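LAB NOTES, APRIL: tabletop group

Quick one from us this month, Brunello is chasing a deadline and I have the arms booked again at two. So, fragments.

The short version: the relabeling trick works. Better than we thought it would. Still not writing it up until the held-out runs are done.

For those who missed the last item. We train on teleoperated demos, and every demo gets one instruction line. "Put the cup on the plate." Fine. But a demo of someone putting a cup on a plate is also a demo of reaching for a cup, closing on a cup, carrying a cup past other stuff without knocking it over. One sentence for all that is a waste. Pavithra's idea was to cut each demo wherever a gripper opens or closes, write a fresh line for each piece, and train on the pieces and the whole thing together. Nothing fancy. The cutting is automatic, the lines are not (sorry, everyone who got roped into typing).

We now have 249 demos in the Kiani set, all cut and relabeled. Took 17 of them out first for bad timestamps, so if your copy has more than 249 please pull again. The old one is on the Mornov drive and should of been deleted in the winter.

Objects are still the cheap kitchen-and-toy box. Same table, everything set out in a rough row, either arm allowed to do the work.
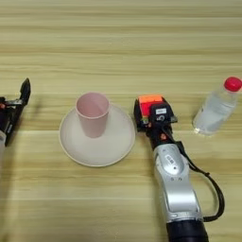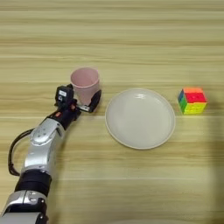
Results, quickly. On the usual prompts, whole-demo training and cut training come out about the same, which we expected. The gap is in the stopping. Ask the whole-demo policy to "pick up the cup" and it picks up the cup and then keeps going, heads off for the plate, because every cup demo it ever saw ended up there. The cut one lifts and holds. Out of 30 lift-only trials the whole-demo policy stopped where asked in 17. Cut policy missed a few too but they were nearly all grasp failures, not running on. Full table when Aldo has rechecked the videos, I am not putting the second number in a newsletter and then having to take it back.

What doesn't work yet:

Wrong arm. With two arms the policy sometimes sends the far one across the table when the near one is right there. Cutting made this slightly worse. Gangadharan thinks the short pieces have lost the bit of idle time at the start where the operator makes up their mind. Plausible. He is trying a version that keeps two extra seconds in front of each cut.

Regrasps. If the operator fumbled, the gripper opens and closes again and the cutter happily makes three pieces out of one grasp. Some of those pieces are very silly and the lines people wrote for them are sillier. We merge anything shorter than a second now. Crude, but ok.

Wording. Half of us write "grab", half write "pick up", one person writes "acquire" (you know who you are). Left in on purpose for now. We will do a run with everything flattened to a single verb and see if it matters.

Next up: the same recipe on the Dokcombe table, which has different lighting and a lower camera, no retraining at first. I expect it to go badly. After that a little fine tuning, and we'll see how few demos we can get away with.

Two requests. If you collect on the arms, please press the end button when the gripper opens and not after you've parked, the long tails are a pain to trim. And the Katudex annotation tool logs you out without saving if you leave a tab open over lunch, so save before you go. Aldo lost a whole morning of lines to it.

Code is in the group repo under cut_and_label, the readme is thin but the defaults are the ones we used. Questions to Pavithra for the method, me for the runs. Group meeting slot is still 10:30, bring your own failure clips.

Angharad Llewellyn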